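# Chapter 4: What a Transfer Rumour Is Worth

Every summer and every winter, newspapers print thousands of sentences with the word "could" in them. A winger could leave. A club could move. A release clause could be met. Readers treat these sentences as news, and many of the people who write them do too. This chapter asks what would have to be true for them to deserve the name.

The short answer, which you are free to dispute by the end, is that most of them can't be wrong. A report that a club is "monitoring" a striker survives whatever happens next. If he signs, the reporter had it first. If he stays, the club was only monitoring. A claim like that costs its author nothing, and we should pay about as much for it.
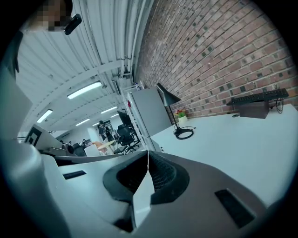
Chapter 3 dealt with fees, and with how a figure in euros turns into a different figure in pounds by the time three papers have copied it. Fees at least leave a trace in the accounts, even if you must wait a year to read them. Interest leaves none. No club publishes a list of the players it thought about, and a scouting department that is doing its job thinks about nearly everybody.

## 4.1 The Tosach affair

We'll begin with a small case, as small cases are easier to check. In March one season, a sports daily reported that the midfielder Rasmus Koppel was "close" to leaving Zolteder for Tosach. The fee was given, as was the length of the contract. Within 2 days the story had been repeated by 19 other outlets. Some named the daily as their source. Others wrote "it is understood", a phrase you should learn to distrust early. Understood by whom?

Koppel didn't move. He played for Zolteder until the end of his contract and told a supporters' magazine that he had never spoken to anyone from Tosach. That may be so. Players have reasons to deny things, just as agents have reasons to plant them, and we gain little by swapping one unsupported statement for another because it came later and sounded calmer.

What we can say is this. The 19 repetitions added no evidence at all. They were one report, wearing different headlines. A reader who came across the story in five places would have felt surer of it than a reader who saw it once, and would have had no grounds for feeling so.

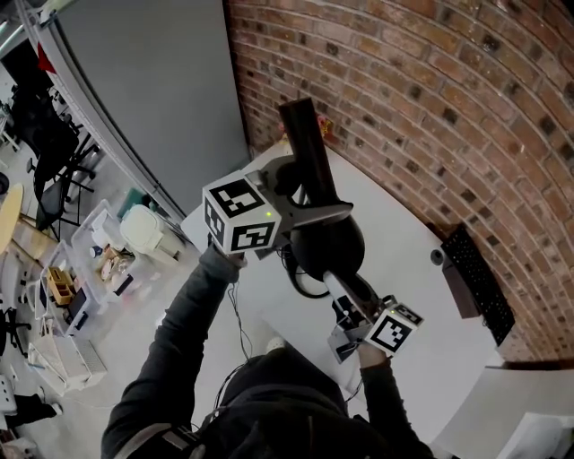
Sigita Bite, who edited the daily's football pages at the time, later set out how the report was made. Her account, dated May 7, 2019, is reprinted in the readings for this chapter. There was one source, an agent who had given the paper good stories before. Nobody rang either club until the page had gone. She defends the decision on the ground that a rival would have printed it otherwise. Read her argument with care — it is better than it looks — and then ask whether it would excuse any report whatever.

## 4.2 Who gains?

A rumour has to start with someone who has a telephone and a motive. The usual suspects:

- an agent who wants a better contract from the present club
- a selling club that would like a second bidder, real or not
- a buying club with restless supporters and season tickets to sell
- a website paid by the visit

Notice that none of these people needs the transfer to happen. The agent in the Koppel case had talks about a new contract under way when the story appeared. We can't prove a link, and you should mark down any essay that claims to. But the timing is worth writing in the margin.

It is sometimes said that fans know all this and enjoy the gossip anyway. Perhaps. The claim is made most often by those who sell it, and the survey usually offered in support, by Urbonaitė, put its questions to 2,000 readers who already subscribed to a transfer newsletter. Asking people in a pub whether they like beer would be about as useful.

## 4.3 Keeping score

The sections that follow set out a method for scoring rumours. It is dull work. You will write down each claim on the day it appears, word for word, with its source, and decide *before* the window shuts what would count as its being wrong. Claims for which you can't name such a result go in a separate column. Expect that column to be the long one — and expect, too, to be tempted to move things out of it once you know how they ended.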